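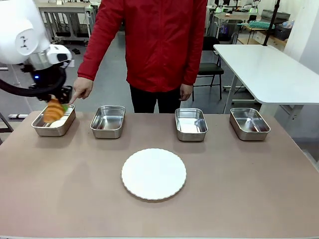 Jurors in the Grivness warehouse fraud trial came back with a split verdict this afternoon, convicting the former owner of storage company Plisska on the main theft counts and clearing him of two lesser charges.

The panel was out for most of four days. They sent the judge three notes, two of them asking to hear testimony again from Plisska's former bookkeeper, who was the state's main witness.

Guilty on grand theft, guilty on scheme to defraud. Not guilty on witness tampering and one count of filing a false report.

Prosecutors said the owner sold off goods that customers had paid him to store, then billed those same customers for months after their units were cleared out. The state put 93 customers on its final list. Furniture, tools, a stamp collection, one family's whole kitchen. Most of it was moved through Gunport, a resale outlet across the county line. Gunport's managers were not charged and the outlet has since closed.

The bookkeeper told the court she found 674 invoices for units that were already empty. She said she raised it with the owner twice and was told to keep sending them out. The defense spent the better part of a day on her own record keeping and on the deal she made with the state, which kept her out of jail in return for her testimony.

The owner did not take the stand. His lawyers called just one witness, an accountant, who said the billing mess came from a botched switch to new software and that no one had set out to cheat anybody. Jurors didn't buy it, at least not on the counts that matter most.

There was some crying in the gallery when the clerk read the first count. The judge had warned everyone to keep quiet and she paused the reading once before going on.

One woman who lost her late mother's belongings said outside the courthouse that she was glad but worn out. "I still don't have any of it back," she said. "I keep looking at resale sites. Thats my evenings now."

Defense lawyers said they will appeal, pointing to a ruling midtrial that let in emails from Amaral, the moving firm that hauled goods out of the Plisska lot. They had argued the emails were hearsay and should of been kept out. Amaral's drivers were never accused of anything.

The owner, 52, was taken into custody right after the verdict. Bond was revoked over his lawyers' objection. Sentencing is set for July, and a hearing on restitution will follow at a later date.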